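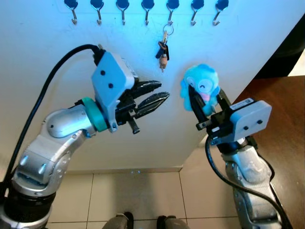 # Plumham Lost Property Register: README

Print this page | E-mail this page

October
By Sneha Rajput

A spreadsheet of things people left behind in the Plumham reading rooms, typed up from paper ledgers by two people who had other plans for the summer. There are 927 rows. Each row is one entry in the ledger, and one entry may be a glove, a pair of gloves, or in one case "assorted," with no further comment.

## What you get

- register.csv, the whole thing
- rejects.csv, 28 entries we could not read, typed as far as we got
- desks.txt, a list of desk codes and which building each one belonged to
- this file

If you open register.csv in a spreadsheet program, it will turn the shelf codes into dates. Shelf 3-4 is a shelf. Import the column as text.

## Columns

**entry_no**: The number in the ledger margin. It restarts when the ledger does, so do not use it as a key. Use row_id, which we made up and which behaves.

**found_where**: As written. "Under radiator" and "beneath rad." are both in there. We left them alone.

**item_raw**: What the clerk wrote, spelling included. Umbrella is spelled five ways and one of them has a k.

**item_group**: Ours. One of keys, umbrella, clothing, bag, paper, food, other. Food is mostly sandwiches, described with more feeling than you would expect from a ledger.

**claimed**: yes, no, or blank. Blank means the clerk didn't fill it in. It does not mean no. Trilok Sengar has asked me to say this twice, so: blank does not mean no.

**remarks**: Free text. Start here if you are reading for pleasure.

## Where it came from

The Plumham rooms kept a bound ledger at each desk until the switch to the Cullell ticketing system, after which lost items got a barcode and the prose went downhill. The ledgers sat in a cupboard until the Kaushik annex was cleared out. Trilok took them home in a suitcase, with permission, and we split them down the middle. He got the neat handwriting.

We each typed our half, then swapped and checked 704 of the rows against the paper. The remainder were checked only by whoever typed them. The column checked_twice tells you which is which. Errors in the once-checked rows are probably mine, as I did most of those on trains.

## Known problems

Keys are over-represented at the north desk. The clerk there logged every key on a ring as its own entry for one whole winter, then stopped. We have flagged those rows with split_ring = 1 and you will want to collapse them before making any chart. A chart made without doing so suggests a town of people unable to leave a room with their keys, and one such chart has already been in a slideshow.

Claim rates for umbrellas are useless. People came in, described a black umbrella, and were given a black umbrella.

Seven pages of the second ledger are missing. The stubs are still in the binding. The entries on either side mention a trombone, first as found and then as "returned again," so we assume the middle was eventful.

Times of day are there for some rows and should be taken lightly. One clerk recorded everything as 4:15, including things found before lunch.

## Names and privacy

The ledgers had owners' names and, now and then, addresses. We took them out. Where a remark made no sense without a name we put [owner]. Clerks appear by initials only. If you think you can recognize yourself from a description of your hat, write to us and we'll blank the row.

## Using it

Free to use, teach with, or argue over. Please credit the Plumham Lost Property Register and say which version you had. Do not use it to train anything that decides whether a person is forgetful. It has been suggested.

## Changes

1.2: merged "scarf" and "scarfe." Fixed a desk code. Put the trombone back in other, where it had been before I had opinions about it.

1.1: added rejects.csv.

1.0: first release, missing the remarks column, which was the good part.

Print this page | E-mail this page

Related items
- Cullell Ticket Export: Notes for New Users
- Kaushik Annex Clearance, Box List
- Zeltorden Cloakroom Tallies, Part One
- How We Type Up Ledgers (Sengar)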